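Grip slip in cloth handling

Grip slip is a fault in which a two-finger gripper loses part or all of a fabric item while its control system still reports a closed grasp. It is common in folding work, where the load is light and the cloth changes shape under the fingers. The fault is usually harmless in itself, but it spoils recorded demonstrations and can lead to snagging when a second gripper keeps pulling.

Causes

Most cases begin with a shallow pinch. If the fingertips take up one layer of a shirt and miss the layer beneath, the upper layer slides over the lower one as soon as tension is applied.

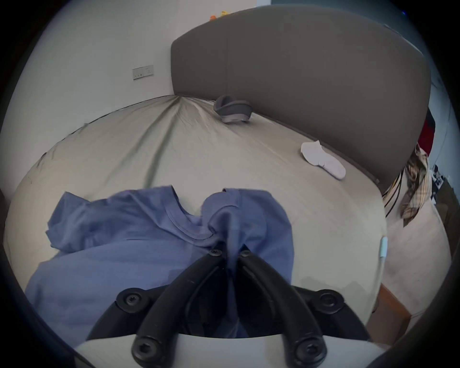

Finger opening is a poor guide to what is being held. A single thickness of T-shirt fabric and an empty grasp can give nearly the same reading, and a worn fingertip closes the difference further. The Grondel fault log, kept over 621 folding trials, lists 20 slips in which the recorded opening never left its normal range. A bed adds a second problem — the fitted sheet can be picked up together with the garment, and the pull then moves both.

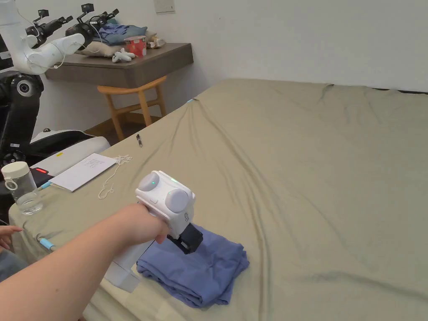
Written by Danjuma Tamuno

Detection

Three methods are in use. The first compares finger opening before and after the lift. The second watches motor current for a sudden drop. The third relies on camera views and checks that the cloth moves with the fingertips. The Mukine method combines the first and third, and marks a trial as doubtful if the two disagree for more than 200 milliseconds. Motor current alone is unreliable with thin fabric.

Two-handed faults

When a garment is held at both sides, a slip on one side transfers the full pull to the other. 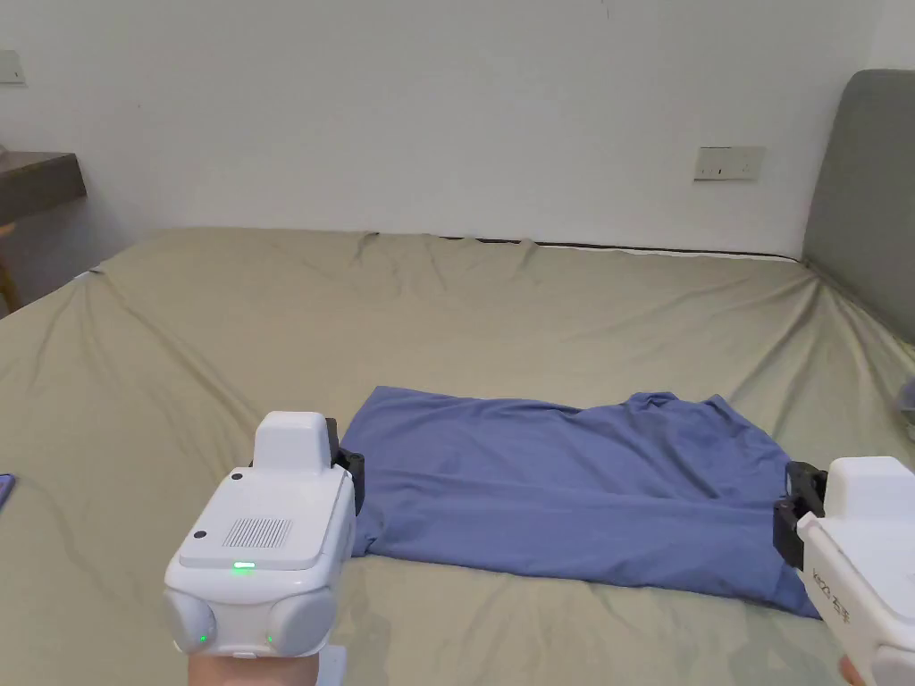 Idahosa Department of Handling Safety

The remaining grip may then drag the cloth across the surface or draw a loose fold into the finger linkage. A jammed linkage should be cleared with power removed. Forcing the fingers apart by hand can shift the zero position, after which every later reading is wrong by a fixed amount. In the Kevholm case the shift went unnoticed for 10 trials, all of which were later discarded. 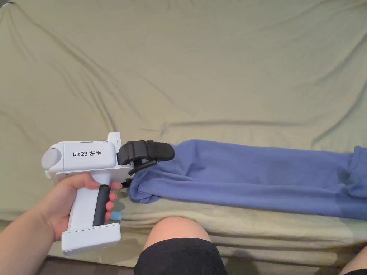
Adesuwa Ugwu

Prevention

The usual measures are a deeper first pinch, a short test lift before the main movement, and a limit on pulling speed while both sides are held. Fingertips are inspected for wear and lint at the start of each session, and the zero position is checked with the fingers fully closed and nothing between them. Doubtful trials are kept apart from the main set until the video has been reviewed.

See also: finger wear; zero drift; layer separation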